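Ticket 3000-426
Status: Open – waiting on supplier
Product: Karstead duvet cover, queen, light gray
Category: Laundry damage / snagging
Opened: September 29, 2026

Problem
Thin stretchy stuff keeps ending up inside the duvet cover in the wash. Comes out twisted into a rope, damp in the middle, and now there's snags near the button end. Third load in a row. Machine is a Kollwood front loader, no error code, spins up fine.

Tried so far
- Buttoned the cover before washing. Two buttons popped open mid cycle, same result.
- Shorter spin. Less twisting, still a knot.
- Flena mesh bag for the small things. Works but the zipper pull is what's snagging the cover I think. Need to tape it or get a bag with a covered zip.
- Cover washed alone. No problem at all, came out flat.

So it's the mix, not the drum. Ran a hand round the drum anyway, no rough spots. Door seal ok, one hair tie in it.

Update 1
Support asked for order no. – it's 137501, bought thru Rungrueang. They also want to know if the cover was turned inside out. Yes for load two, no for the others. Didn't seem to matter.

Update 2
Asked how to check the thin things for snags without making new ones. What I do: lay it on something flat and smooth, not the bare table, ours has a splintery edge. Pinch up a little fold at a time, let it drop, look for pulled threads. Dont stretch it out over your hand with rings on. A cutting mat is good becuase light fabric shows up on the green and the grid lets you say where the pull is.

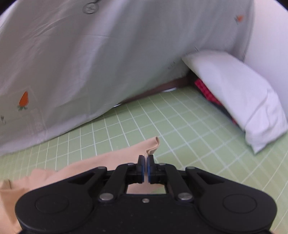
Also go over the cover the same way, hem first, then the corners. Pulls near the hem can be eased back with a blunt needle from the wrong side. Don't snip them.

Still open
- Replacement buttons, or will they swap the whole cover?
- Is low spin ok for this fabric long term? Care label has washed out, can't read it.
- Keeping loads separate til I hear back.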